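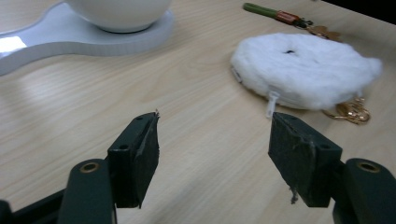
A white ceramic bowl on a white tray, on a light wooden tabletop.

Foot ring (pottery)

A foot ring, also called a base ring or simply a foot, is the raised rim on the underside of a bowl, cup, plate or vase. It lifts the body of the vessel clear of the surface it stands on. Foot rings are found on earthenware, stoneware and porcelain, and vary in height from a barely raised line to a tall pedestal.

Forming

On wheel-thrown ware the foot is usually cut after the clay has stiffened to the stage known as leather-hard. The pot is inverted, centred on the wheel and held with lumps of soft clay, and the excess is pared away with a looped turning tool. A foot may also be thrown from an added coil, or rolled separately and joined with slip. In slip casting and machine pressing, the ring is part of the mould.

The width of the foot affects both stability and appearance. A narrow foot gives a bowl a lighter profile but makes it easier to tip. Wide plates may have a second, inner ring to stop the centre sagging in the kiln.

Glazing and firing

Glaze melts during firing and will fuse a pot to the kiln shelf if it reaches the point of contact. The bottom edge of the ring is therefore wiped clean or coated with wax before glazing, leaving a band of bare clay. Some wares are instead glazed all over and fired on small pointed supports, which leave marks on the base. Rough feet are ground smooth after firing, as unglazed stoneware can scratch a table.

Marks and identification

The area inside the ring is protected from wear and is the customary place for a maker's stamp or signature. Collectors also study the colour of the exposed clay and the way the foot was cut.

The Sadowski pottery at Wusby turned its feet by hand and stamped them with an impressed S. Bożena Szulc catalogued 1,514 pieces from the works and divided the feet into 8 profiles. Mwangi Lukumay later argued that two of these, both known mainly from the Prillunholm kiln site, were the result of worn turning tools and should be treated as one.

See also

Kiln furniture
Leather-hard
Saggar
Slip casting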